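Courses > Robot Learning Lab > Unit 4 > Handout: Teaching by Demonstration

May 13, 2024
By the Stundley course staff

Read this before you come to the lab. You will be collecting demonstrations in pairs, and the time goes quickly if one of you is still learning which button starts a recording.

1. Two ways to show a task

In the first half of the unit you drove the arm at the Falau bench by remote control. You held the leader arm, the follower copied it, and the log stored joint angles for both. The main advantage is that every motion you record is one the robot can make, since the robot made it. The main drawback is speed. Most people take two or three times as long to do a simple pick and place through the leader arm as they would by hand, and they pause a lot. Those pauses end up in the data, and a policy trained on them will pause too.

In the second half we use the hand-held gripper. You carry it to the task, squeeze the trigger, and do the job yourself. The camera is mounted on the tool, so what it records is close to what the robot's wrist camera will record later. No arm is needed in the room. The drawback is that you can move in ways the arm can't follow. You can reach around a door, twist your wrist past the joint limit, or step sideways in the middle of a motion. Demonstrations like that have to be thrown out when we check them against the arm's workspace.

2. The task for this unit

The task is shoes in a cabinet. One shoe of the pair is on the shelf, and the other has to go next to it. Both doors are open at the start of every episode. Opening doors is a separate task (Unit 6), and you should not mix the two in one recording.

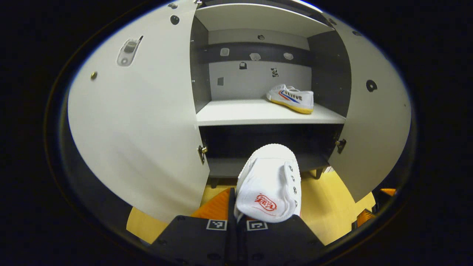
Grip width is measured from the square markers on the fingers. If your sleeve, a shoelace or the shoe itself covers a marker for more than a moment, the width estimate drops out and the episode is flagged. Check both markers before you start and again when you let go of the shoe.

Canvas shoes bend. Squeeze only as hard as you need to hold the shoe steady, and keep the same grip until you release. If you change your grip halfway, start the episode over.

3. Steps for one episode

Run the mapping pass first. Walk the gripper slowly past the cabinet with the doors open, up and down and side to side, for 40 seconds. You do this once per session, or again if anyone moves the cabinet.

Start the recording with the gripper empty and the shoe in its starting place.
Pick up the shoe in one motion.
Bring it to the shelf at a steady pace. Keep clear of the doors.
Set it down and open the fingers fully.
Back straight out before you turn.
Stop the recording.

Move the starting place of the shoe between episodes. Change the angle as well as the position. In the January section, one group recorded a full session with the shoe in the same spot, and their policy missed whenever we shifted it by a hand's width.

4. What counts as a good episode

The shoe ends up on the shelf, nothing was dropped, and tracking held from start to finish. Slow is fine. Jerky is not. Do not fix a bad placement by nudging the shoe afterward unless you mean to teach nudging.

Each pair turns in 40 episodes. A pair in the last section turned in 40 and had 37 accepted; 2 of the rejects were lost tracking and the other was a dropped shoe. That is a normal result, and you do not need to make up rejects unless you fall well below it.

5. Files

Upload to the Dolby folder with your pair number in the session name. Do not rename single episodes, or the Bakke script will skip them. Write down which of you held the gripper in each episode, because we will compare the two operators in Unit 5.

Reading for next time: course packet, page 17 to the end of the section on action spaces. Bring your notes from the leader arm session.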